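Skivico Cell Guide
Section 4: Picking cables and harnesses from a divided bin

This section covers the set-up of the Skivico two-finger cell for sorting short wire harnesses. Read it before you take anyone off the manual bench. Loose wiring is still one of the harder shop-floor chores for a machine, and the cell will need a person within reach for part of each shift.

4.1 Before you start

1. Check that the Braner controller is in Teach mode.
2. Place the bin in its holder with the divider running across the line of the arm.
3. Put the harnesses to be picked in the near compartment. Keep other coiled cables on the far side of the divider.
4. Spread the harnesses by hand so that each one has at least one part lying clear of the others.

Note: A shiny bin floor throws back light from overhead lamps. If the wrist camera loses a wire in the glare, turn the lamp before you change any camera settings.

4.2 Teaching the pick

5. Open the fingers fully and lower the arm over the near compartment.
6. Choose a grip point on the label sleeve. It is stiffer than the bare wires and gives both fingers a flat place to close. 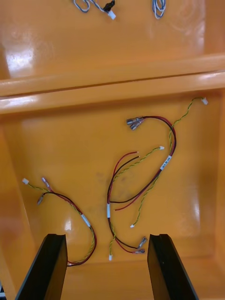 7. Do not set a grip point on a spade terminal or on a small white connector. Terminals bend, and a connector may catch on the wires of the next harness.
8. Where two harnesses cross, teach the upper one first.
9. Close the fingers, lift slowly and hold for four seconds. If a second harness comes up too, select Release and Retry.

Caution: Never reach into the bin while the arm is live. Press Hold, wait for the steady lamp, then free the tangle by hand.

4.3 What to expect

In our trial at the Plukow works the cell attempted 3155 picks in June. Of these, 778 needed help from an operator, mostly where cut wire ends had hooked under a neighbouring harness. Rigid parts in the same bin gave far less trouble.

The cell can move a harness from bin to tray. It cannot yet untangle a full bin, coil a cable neatly or push a connector home. Leave those jobs with your staff.

4.4 Error codes

E100: No grip point found. Spread the harnesses again and restart from step 5.
E104: Load too heavy. Two or more harnesses lifted together.

For spare finger plates, order through Nasrallah and quote the number on the controller door.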